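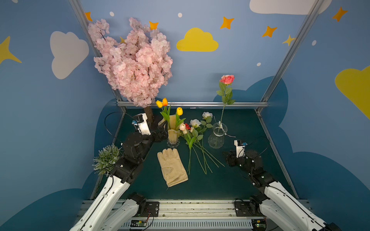
Pondwood hands-on list
Subject: Re: picking up stems, and how slow is too slow?
Thursday, late evening

Hello all, and a particular hello to the person in Claltivport who wrote in, who I think is new here. Sorry for the wait. I kept starting a reply at lunch and then getting called away to a jammed printer, and by the time I came back I'd thought of three more things to say, so what follows is long. Make tea.

I've kept your questions in because several people asked me off-list what I was going on about.

> We have just moved from driving one arm to driving two, with
> a pair of small hand-held leader arms, and everything that
> was easy with blocks has become hard with flowers. I have
> tried for most of a week to record a decent set of "pick up
> a rose and put it in the vase". My good runs look nothing
> like each other. Sometimes I take the stem near the bottom,
> sometimes in the middle, sometimes I lose patience and pinch
> it just under the bloom.

First of all, don't lose heart. Everybody's blocks are beautiful and everybody's first flowers are dreadful. Mine were. A block sits there and forgives you, and if you come in a bit crooked the jaws straighten it up on their own. A stem rolls, and then the bloom end swings round the other way because it's the heavy bit, and suddenly your nice plan for the left arm is no use at all.

On where to grip: choose one place and stick to it like glue for the whole set. We take ours a little below the middle, on bare stem, with no leaf inside the jaws. I don't say that's the best place in the world. What matters far more is that the person driving has stopped deciding. When I went back over my early recordings I could see myself dithering above the table, drifting towards one grip and then changing my mind, and all of that dithering goes into what the arm learns. If you want it to be able to cope with a stem taken higher up, make that a second set, on purpose, with its own name.

Never under the bloom, though. The silky heads come off, and you'll be on your hands and knees.

> Second question. How slow is too slow? When I go at a speed
> where I feel safe, each run is so long that Narno splits it
> into two files, and when I go faster I knock the vase.

Oh, I have feelings about this one. Going slowly feels careful and it does make the individual run look tidy, but a very slow run is full of little stops, and the stops are the trouble. The arm learns that near the vase one hangs about. We had a set where it would come up to the rim and simply wait there, politely, as if somebody was going to ask it in.

So what I do now is practise with the recorder off until I can go through the whole thing without a pause, at whatever speed that happens to be, and only then turn Narno on. Some days that takes me ten minutes and some days I give up and do the sorting instead. If you drive well after a cup of coffee and badly before lunch, record after the coffee. I'm quite serious, my own afternoon sets are worse and I've stopped pretending they aren't.

As for the splitting, there's a setting for the longest run under the saving page (not the recording page, where any sensible person would look). Ours came set too short as well. Put it up, save, close the program and open it again, or it'll forget.

> Third. Should I clear the table? At the moment I have only
> the one flower and the one vase, as that was the advice I
> was given, but it does seem a bit unlike any real table.

Start clear, then fill up, and fill up sooner than you think you ought to. Our teal table at present has a bundle of artificial flowers lying on it with the stems fanned out towards the front, white roses and little rosebuds and plenty of leaves, a short glass vase of tulips, a taller business with a single pink rose in ribbed glass, a blossom tree at the back on the left, and a beige work glove flat in the middle. The glove began as its own task (pick it up, lay it somewhere else) and I've grown fond of having it around during the flower runs, for it makes the right arm think about where it's going.

The blossom tree I have mixed feelings about. The left arm works very close to the trunk, and when you're driving you can't help watching it out of the corner of your eye, so you forget the other hand. My suggestion for a beginner with two arms would be to keep anything tall well away from wherever the left one rests. I'd move ours tomorrow except that we have thirteen runs with it there and I'd like to finish that set before I change anything.

Clear glass deserves its own paragraph. The wrist cameras see it badly, and so do I. I used to aim for the middle of the vase and catch the rim time after time. Now I aim for the back of the opening, come down until the cut end of the stem is inside, and only then tilt the whole thing upright. Coming straight down looks more elegant and costs you twice as many knocks. A ribbed vase is a bit kinder than a plain one as there's at least something to look at. Whatever you use, put something heavy and dull in the bottom if you can do so without it showing, or put a bit of sticky tack underneath. And check for strings and price tags trailing off the neck! A gripper finger will find one before you do.

> Fourth, and then I will leave you in peace. With two arms I
> never know what to do with the one that is not busy. I let
> it hang and it drifts, as my own arm gets tired.

This is the question I wish I'd asked two years ago. A drifting arm is part of the recording as much as the busy one is. If yours sinks a little in every run, in a different direction each time, you're teaching it to wander, and later on when you run the thing by itself it'll wander straight into the tulips.

Give the idle arm a place to be. We made a resting place for each, marked it on the bench under the leader handles with a strip of tape, and agreed that whichever hand isn't working goes back to its tape and stays there. You can rest your elbow on a cushion. I have a rather nice one from home. It does look silly but my shoulder is much happier, and a comfortable driver is a steady one.

Better still, give it a job. Let the left arm steady the vase while the right one puts the stem in. It takes a bit of learning, and you'll find that your own two hands want to move together (try patting your head), but once it comes, the knocking over more or less stops. Touch the glass before you lift the stem, every time, in that order. We used to do it sometimes one way and sometimes the other, and the arms learned to do neither.

Some odds and ends, as I have you here.

Keep your failed runs, but keep them in another folder. I used to delete them in a temper and then wish I hadn't. A run where you fumble the stem, let go, and pick it up again properly is worth having. A run where you fumble it and push it off the table is not, at least not for us.

Put the bundle down afresh between runs. Don't lay it neatly. Pick the whole lot up, let it fall from a low height, and live with whatever you get. If you always tidy it so that the nicest rose is on top, you'll have an arm that can only pick up the nicest rose. I was guilty of this for ages without noticing, and it was only when a colleague set the table for me and I got cross with the mess that the penny dropped.

Look at the cables before each session. The loops by the grippers need enough slack for the wrist to turn right over, and it's easy to use up that slack on one run and then wonder on the next why the arm feels as though it's pulling against you.

Write down what you changed. A paper notebook is fine. Ours says things like "moved glove, new tulip vase, drove badly, hungry", and I've gone back to those notes far more often than to anything Narno keeps for us.

Numbers, as somebody is bound to ask. Our last full flower set was 94 runs, one stem per run, driven by two of us. We took out 14 after watching them through, mostly for hesitating at the vase, and a couple for leaves caught in the jaws. I'd rather have done fewer and thrown away less, but we were keen. When we tried the result by itself it was good with the white roses and hopeless with the small rosebuds, which lie so low among the leaves that I'd avoided them without meaning to. So there's your other piece of advice, look at which flowers you've been leaving for last.

I haven't answered your postscript about borrowing leader handles for the summer. We do have a spare pair, a bit stiff in the left wrist, and they're doing nothing until the autumn. They live in the Iwasaki room, in the cupboard with the broken lamp, and if you can get over to us to fetch them then you're very welcome. I'd sooner not post them. The last parcel came back in June with one finger grip missing and a lot of somebody else's packing straw.

If anyone on the list has had luck with gloves, fingers especially, would you write in? Laid flat ours is no bother at all. The moment it's folded over itself I can't find a grip that I'd be willing to repeat thirteen times, never mind teach to anything. I've tried the cuff, which holds well, but then the fingers drag through whatever is in front. Two hands, I suppose, one at each end, but I can't for the life of me keep them level.

Warm wishes from the Pondwood bench, and do write and tell us how the next lot of roses goes.

P.S. The saving page setting is in seconds. I put it in as minutes the first time and filled the disk.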